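**Madlow Shared Workshop publishes build notes for its household humanoid, and asks readers to keep their expectations low**

MADLOW, 7 February 2018 – The Madlow Shared Workshop today releases the full build notes for Maurya, a two-legged, two-armed machine its members have been putting together in the evenings since September. The notes cover wiring, joints, hands and the long list of jobs the machine can't be trusted with. They can be read at the workshop or requested by mail, at no charge.

This is an unusual thing to send out a press release for. Maurya isn't finished and isn't for sale. The workshop is publishing now because word of the project has gone further than the project has, and several people have called to ask when they can have one to do their housework. They can't. We would like to be on record about that before the calls get any more hopeful.

The current stage of the work deals with soft household goods: pillows, throws and seat covers. Most home-robot demonstrations we have watched use a rigid cup or a box, set down in the right place under good light. Homes are full of things that sag, slide and shed. A shaggy pillow has no proper handle and no fixed shape, and it gives the fingers a lot of loose fiber to push through before they meet anything worth holding. If a machine is going to be called useful around the house, that seems a fair place to begin.
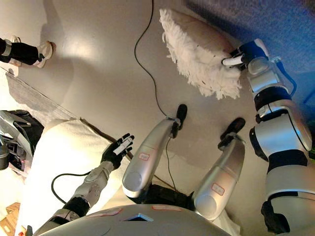

*Maurya's right gripper holding a fluffy white pillow by one corner.*

A picture of a robot holding a pillow proves that a robot held a pillow. It doesn't tell you how many tries were needed, how long it took, or whether a person could have done the job while looking for their keys. The build notes include a run log for that reason, failures and all. Members who wanted a tidier log were outvoted.

**What is in the notes**

The release has four parts. The first covers the frame and power. The second covers the arms, with a chapter on routing cable past a moving joint that grew well beyond what anyone had planned – cable slack has eaten more of our evenings than any other subject. Too little and the arm pulls up short. Too much and there is a loop waiting to catch on the furniture.

The third part covers grasping. It compares taking cloth by a corner with taking it along an edge, and explains why we stopped trying to pick up anything from the middle. The fourth is the task list, 32 household jobs that members proposed at the start of the build. Two have been marked ready to show to visitors. Both of those are still done with a person standing by to stop the machine, and we don't expect that to change soon.

Control runs on Hitance, the motion software the members wrote for this build, and the grasp planner is a separate program called Cluvent. Both names sound grander than the code. Hitance does a decent job of moving an arm from one pose to another and a poor job of noticing that the world has shifted in the meantime. Cluvent likes clean edges. Give it a fringe and it will often choose the fringe, and a fistful of threads is a bad way to lift a seat cover.
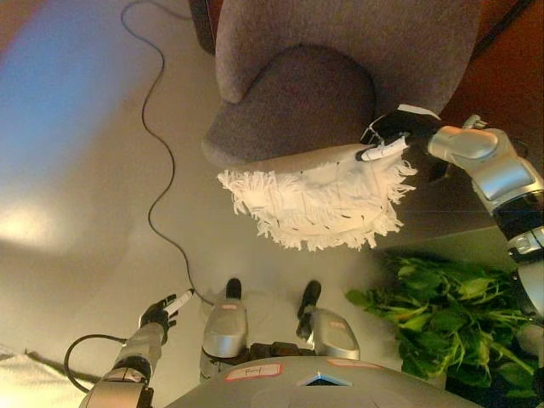
**R. M., build notes editor, Madlow Shared Workshop**

I was asked to add a few words under my own initials, and I'll use them to say what I say at the bench. Look at a draped cloth on an armchair and think about everything you know before you touch it. You know which part is edge and which is fringe. You know the chair won't follow the cloth if you tug lightly, and you know when to let go. We have to write each of those down, and when we get one wrong the machine carries on with full confidence.

I joined this build as a doubter and I am still one. I have more respect for the hardware than I did. The arms are better than I thought a shared shop could manage, and the wrist is a nice piece of work. My doubt is about the claims people hang on machines like this. "It can tidy a living room" is a sentence I have struck from our drafts more than once – what it can do is attempt one part of one job, in a room we know, with help close by.

**Costs and next steps**

The members set a parts budget of $3000 for the current stage, for cable, fasteners, spare fingers and replacement fabric. It doesn't include anyone's time, and any home builder reading the notes should be suspicious of a budget that leaves time out, ours included.

The next stage will repeat the same soft-goods jobs with the furniture moved. If the results fall apart, the log will say so. No new jobs will be added to the ready list until that round is done.

**About the workshop**

The Madlow Shared Workshop is a member-run space with benches for wood, metal, sewing and electronics. Requests for the Maurya build notes can be left at the front desk or sent by mail to the workshop, marked "Build Notes." Please don't ask us for a delivery date.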